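Salinas Community Kitchen Water Program
Progress report to the Weltine Fund, second half-year
26 Dec 2018

Prepared by Tülin Taşdemir, with metering data from Remzi Değirmenci

1. Status

Work is on schedule for all items except the rinse-line replacement at Undport, covered in section 3. Spending is within the approved budget. No change to scope is requested for the current period.

The grant covers metering and reduction of hot water use in shared kitchens at three sites: Undport, Hurka and Salinas. Meters were fitted in June and have logged without a break at Undport and Salinas. Hurka lost nine days of readings when the logger battery failed. The gap has been left blank in the data set and is excluded from the averages.

2. Metering results

Baseline use at Undport was 2,915 liters per week, measured before any fittings were changed. Low-flow spray heads were then installed on both wash stations. Weekly use at the end of the period was lower by 400 liters. Most of the drop came from pre-rinsing. Dishwasher draw did not change, as expected, since the machine runs a fixed cycle.

At Salinas the target is 2,000 liters per week. The site has met it in every full week since the spray heads went in, apart from one week with two evening events. Ekrem Baysal has asked that event use be metered separately from next year – the existing sub-meter on the east wall can do this with a small change to the pipework.

Heater set points were checked at all three sites. Hurka was running at 61 °C at the tap, within the range agreed with the site manager, and was left alone.

3. Delays

The rinse line at Undport was to be replaced before the end of the period. The supplier sent fittings with the wrong thread and the replacement parts are still on order. Kaan Sarıgül has drained and capped the old branch, so there is no leak risk in the meantime. The work needs one day with the kitchen closed and will be booked once the parts are in hand.

4. Washing practice

Pre-rinse time per item varies more between users than between sites. Tamunoemi Jibrin reviewed the meter traces and found that long draws mostly follow meals served from deep containers, where dried food is removed under a running spray. 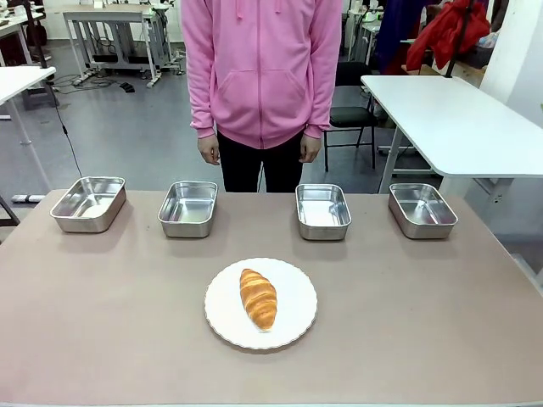

Soaking is the cheaper method and has been added to the written kitchen procedure. Containers are filled to a shallow depth, left to stand, and scraped before they reach the spray station. The procedure is written for rectangular stainless steel trays like the four set out along the table, and the rounded corners on that type can be cleared with a flat scraper. Users at Hurka also have enamel dishes, which need a softer tool – a line on this will go into the next revision.

5. Next period

Fit the Undport rinse line and repeat the one-week flow test. Move the Salinas sub-meter. Replace the logger battery at Hurka with a mains supply. The unspent part of the training budget is to be carried forward, subject to written approval from the Fund.

Meter readings by week are attached as Annex A. Invoices are in Annex B.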